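Can a robot empty the dishwasher yet?

2020-12-18

My sister asked me this in October, when her own dishwasher had just been fitted and she was already tired of unloading it. I said no, not for a while, and she said I had been saying that since we were at school. So I went back through my notes to see whether I still believed it.

I work in the packing hall at Distari in Rarnbridge. We have had machines on the floor for years. They wrap pallets, they tape boxes and they move full crates from one end of the building to the other. None of them would be any use in a kitchen. The taping machine does one size of box all shift, and when the size changes someone has to come over with a spanner and a laminated sheet.

The job we still do by hand is taking odd parts out of bins. A person puts a hand in, feels for the right thing, turns it over on the way up and sets it down the right way round. Damir Pavlović on my line has done this for so long that he talks about football the whole time and hardly looks. I timed him once, with his permission. He cleared 161 parts before his break and dropped one, which he blamed on me.

Housework is mostly the same job. Emptying a dishwasher is bin picking with wet things in it. Sorting the washing is bin picking with soft things. Putting the shopping away is bin picking and then finding room in the fridge. The hoovering was done first because a floor is flat and the machine doesn't have to hold anything.

What I had not thought about much is how a gripper gets its fingers round something when there is a wall in the way. In a mug cupboard there is always a wall, or another mug. You and I tip the thing, or slide it out with one finger, and don't notice we have done it.

Velimir Krasniqi, who used to be on maintenance with us and now writes software at Nemisholm, told me they do a lot of this in simulation first. He can run 1000 tries at one grasp overnight and break nothing. The trouble comes afterwards, he says, when the same program meets a real bin with dust in the corners and a part with a burr on it. He reckoned a good week was one where he only had to change 16 settings. I asked if he would let it loose on his own plates and he said he would start with the plastic ones.

We had a firm called Dimitrov in to quote for a picking cell last year. It would have done one family of parts, out of one type of bin, and it needed a fence round it. The manager thanked them and we carried on by hand. I don't think that was a bad decision. I also don't think it will be the same decision in five years – the quote before that one was for something a good deal bigger and slower.

For my sister, then, the answer is still no. She can have a machine that washes the plates and another that cleans the floor under them, and for the bit in between she has two teenagers.

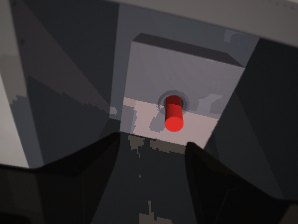 Simulated bin picking: a block with a red peg, and the two gripper fingers.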